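Forums > Manipulation Learning > Data and Demos > Mouse onto pad: does the messy table matter?

stivora_kid
26/02/2021
We've been doing hand-held gripper demos for one boring task, putting a computer mouse on a mouse pad, and I have a result I don't fully trust. Same policy, same training budget, two sets of demos. One set is from our bare lab bench. The other is from a big conference room with everybody's cups left where they were. Tested on tables neither set had seen, the bench policy placed the mouse in 33 percent of trials. The conference room policy managed 74. 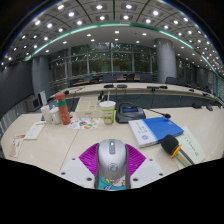
Conference room set, gripper view with the tool's silver, mouse-shaped body up front.

My boss would like to call this "clutter helps." I would like to call it "something helps."

mudine_lab
Nice gap, but you changed the room, the lights, the table and the junk all at once. I'd bet on the windows. Daylight moves around, a lab bench under tubes doesn't.

stivora_kid
Fair. We did try brightness augmentation on the bench set and gained five points. So light is part of it, just a stingy part.

gripfail
Where does the episode start? If the mouse is always sitting on the bare table with the pad ahead of it and to the left, your policy may have learned "go up and left a bit" and be getting paid for it. 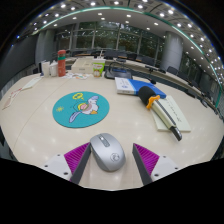

stivora_kid
Pad position was shuffled between episodes in both sets, or that was the instruction. I've watched enough of the footage to say people shuffle things the way they shuffle cards at Thanksgiving. I'll plot the start offsets before I defend that any further.

mudine_lab
Also, what counts as placed? We used the Bunerum scoring for a while and it gave full marks for a mouse with its nose on the pad and its rear end on the table.

stivora_kid
Whole mouse on the pad, fingers open, hand backed off. With nose-on-pad scoring the conference set goes to 94 and I get a much nicer paper.

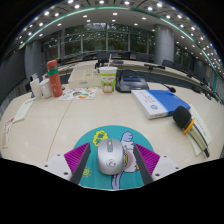 The wide lens is my own favorite suspect. In the big room it takes in the ceiling, the pillars, the far row of chairs, so the encoder can't get away with memorizing a background that fills half the view. On the bench the background was a wall, and it memorized the wall beautifully.

gripfail
Disagree. A conference room is a background too, it's just a busier one to memorize. Crop both sets down to the fingers and the table and retrain. If the gap survives, it isn't the ceiling.

mudine_lab
Crop test, yes. And then clear that table and collect again in the same room - it's the only way your boss gets to keep the word "clutter."

stivora_kid
Crop run is queued. Clearing the table means booking the room again, and the next open slot is in July.

gripfail
Then your boss has until July.

Recent threads
Sisay wrist mount: cable keeps working loose
How many demos before you stop seeing gains?
Fisheye or two narrow cameras?
Scoring partial placements, again

Contact the moderators | Back to top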